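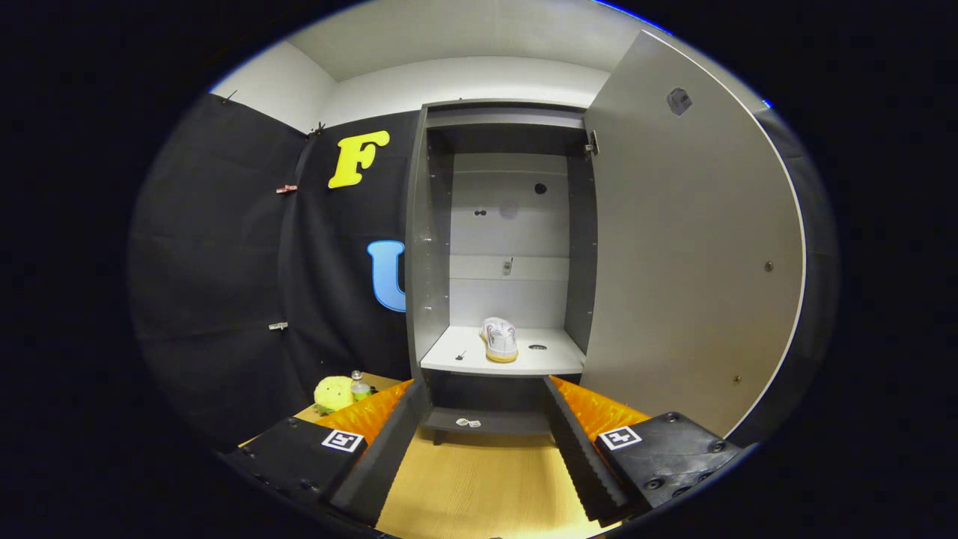 It was raining sideways when I got to Brernbridge, and the man I'd come to see was already out on the doorsteps, hood up, leaflets going soft in his hand. Rostam Jafarzadeh won his council seat in April by 2 votes (there were three recounts, and he says he aged a decade in each one), and he has hardly stopped knocking since.

"People think you only turn up when you want something," he told me, over a very welcome pot of tea. "So I turn up when I don't!"

The row of the moment is the night bus. It carries 432 passengers a week, and the council's ruling group would like to see it gone. Jafarzadeh's petition to keep it has 1307 names, a fair few of them from people who voted for the other side and told him so at some length on the doorstep.

He isn't sure he'll win. The vote is on February 19, 2026, and until then he has the whole of the east side still to walk, in borrowed wellingtons.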